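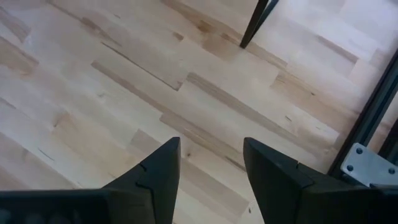
Oleksandra Shevchuk says the first thing to put in this section is the grit, because grit does more harm to a pale strip floor than any shoe. She had section 4 of the old guide open when she said it and wanted it moved to the top. So it's at the top.

Filed under: Floors & Skirting > Wood > Care and Set-Up

Search this manual Go Advanced search

Section 4. Your Hunby strip floor: first weeks and after

For floors laid in narrow light strips, staggered rows, factory lacquer. If yours is oiled, stop, go to Section 5. Different stuff altogether and the cleaner in this section will strip it.

4.1 Before any furniture goes back

1. Leave the floor alone for 2 days after the last board is down. Socks only.
2. Windows open a crack, heating at its normal setting. Don't blast it to "help".
3. Sweep with a soft brush, along the boards. Diagonal laying means you'll be walking diagonally too, fine, just keep with the strips.
4. Vacuum next. Hard floor head, brush bar OFF.
5. Wipe over once with a cloth wrung out until it stops dripping. Dry cloth straight behind it.
6. Look along the surface with the light low, early morning or after tea. Anything that shows as a dull smear is adhesive haze, see 4.4.

CAUTION: No steam mops. Not on low, not "just the kitchen end". Steam gets in at the joints and the edges lift. Not covered by the guarantee.

4.2 Colour and grain

We get more calls on this than the rest of the section put together. Light boards vary. Some nearly white, some beige, some with tan streaks or a dark band running the length of the strip. Small knots as well. All within grade.

1. Check the boards against the grade card in the Hunby carton before laying. Once a board is down and walked on it counts as accepted.
2. If you've already laid and one dark board is driving you mad, live with it until the rest of the floor has mellowed. Pale wood warms up in daylight and the contrast usually softens.
3. Still hate it? Single board swap, Section 7. Needs a spare from the same batch. Keep at least one full pack back, in the house and laid flat. Not the garage.

Note: rugs. Leave them off for the first month or you'll get a pale rectangle that takes ages to catch up. After that move them a bit now and then.

4.3 Putting furniture back

1. Turn each piece over and look at the feet. Bare metal, old staples, the plastic cap that's worn through on one side. Thin legs are the worst, all the weight on a tiny spot.
2. Clean the foot. Felt won't stick to dust.
3. Fit felt pads. Prulo round ones for square or round feet, the 22 mm size does most chairs. Press and hold for a slow count of ten.
4. Tube legs: use the Prulo slip-on cups insted of stickers. Stickers slide off sideways in a week.
5. Lift, don't drag. Two people for anything with drawers, drawers out first.
6. Castors: swap hard ones for soft. If you can't get soft ones to fit, a mat under the chair, one without spikes.

CAUTION: never use rubber-backed mats or rubber feet direct on the lacquer. Rubber marks it yellow and the mark is in the finish, it won't come off.

Check pads every Monday for the first few weeks, then when you remember. Pick out hair and crumbs with a cocktail stick. A pad full of grit is sandpaper.

4.4 Marks

Start at the top of this list and stop when it's gone.

1. Dry cloth.
2. Damp cloth.
3. Damp cloth, one drop of Esteves floor soap. Rinse cloth, wipe again.
4. Black scuffs: clean pencil rubber, light strokes along the grain.
5. Wax or gum: bag of ice on top until hard, lift with a plastic card. Never a knife.
6. Adhesive haze: haze wipes from the fitting pack. Try one in a corner first. If the pack's gone, your fitter should have more.
7. Scratch you can feel with a nail: filler stick, nearest shade. Go lighter if between two, dark filler on pale wood shouts.

Spills: up straight away, blot from the outside in. Then check the joint. If the edge feels raised leave it a day before worrying.

Note: vinegar. No. It dulls the lacquer, slowly, then all at once you notice.

4.5 Weekly and seasonal

Weekly: vacuum, damp wipe where people actually walk. Doorways, in front of the sofa, under the table.

Monthly: Esteves soap at 35 ml to a full bucket. More soap leaves a film and then the film collects dirt and you think the floor is dirty so you use more soap.

Winter: fine gaps between the strips are normal when the heating is on. They close up, normally by May. Don't fill them. Filled gaps have nowhere to go when the boards swell and the filler gets sqeezed out in crumbs.

Doormats: one outside, one inside. Shake both.

4.6 Parts for this section

Prulo felt, round, 22 mm
Prulo slip-on cups, measure the leg first
Esteves floor soap
Gurnari soft castors, check stem or plate fitting before ordering
Hunby filler stick, light range

Order from wherever the floor came from, quote part list 3,872. Have the batch code off the carton end ready, you'll be asked for it.

Related sections
Section 3. Skirting and expansion gaps
Section 5. Oiled floors: feeding and patching
Section 7. Swapping a single board
Gurnari castors: fitting sheet
Recently updated: Stair nosings, Door bars and thresholds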